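Handout 3: grasp planning for stacking bowls

Right, this is the one with the crockery. Last week we wrote the planner's skeleton and everybody's worked nicely in simulation, where bowls are perfect circles and never lean on each other. Today we run it on the green table, and I'd like you to read your logs as you go — all 3,000 lines, if it comes to that!

Start with the rim. We don't try to close around a whole bowl, we pinch the wall, one finger inside and one outside. Your planner has to choose a point on the rim and a wrist angle, and when the bowl is tilted that rim is an ellipse to the camera.
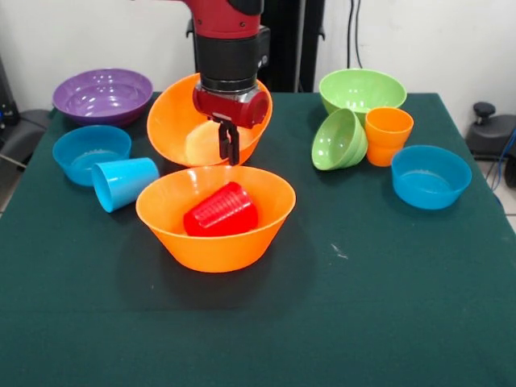 Page 29

Once you've got a grasp, the stacking step in Josska wants a target pose. Please don't reuse the one you computed before the lift. A purple bowl sitting crooked in an orange one has a different centre from the one you planned for (I lost most of July to this).
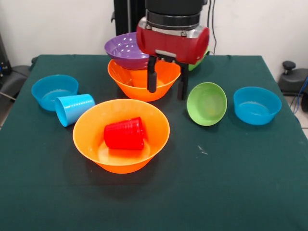 Step 2: choosing which side to grip

Score your candidates and throw out any where the outer finger would hit a neighbour. I sample 50 points round the rim, which is plenty. With the orange bowl at the back, the right side is a perfectly good choice.

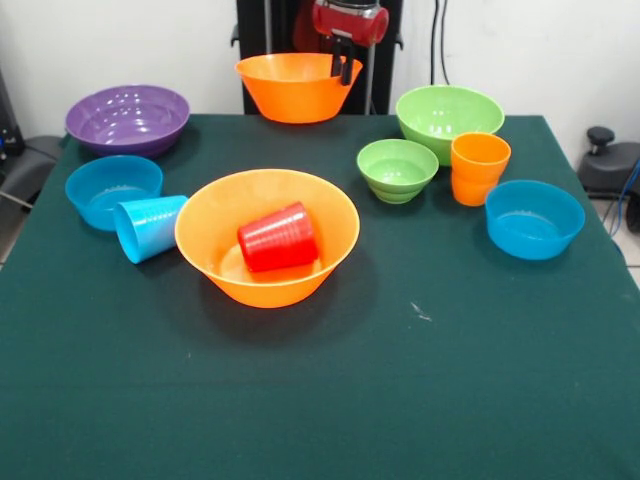
Titilayo Haruna asked whether we could skip the scoring and always take the point nearest the arm. You can, and it's quick, but try it with two green bowls close together before you fall in love with it.

Then there's the view from up high. The fixed camera and the head camera disagree about what's hidden, so merge both before planning. From above, the arm itself covers part of the table, and an upright bowl can look as flat as a plate.

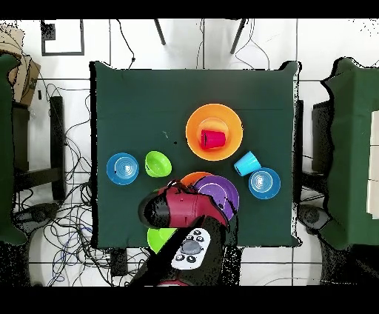
Otakar Slanina thinks the arm should be masked out using its joint angles and never by colour, and with red links and a red cup on one table I'm inclined to agree. The mask function is in the Wijaya folder. Bring your merged map next time, bugs and all.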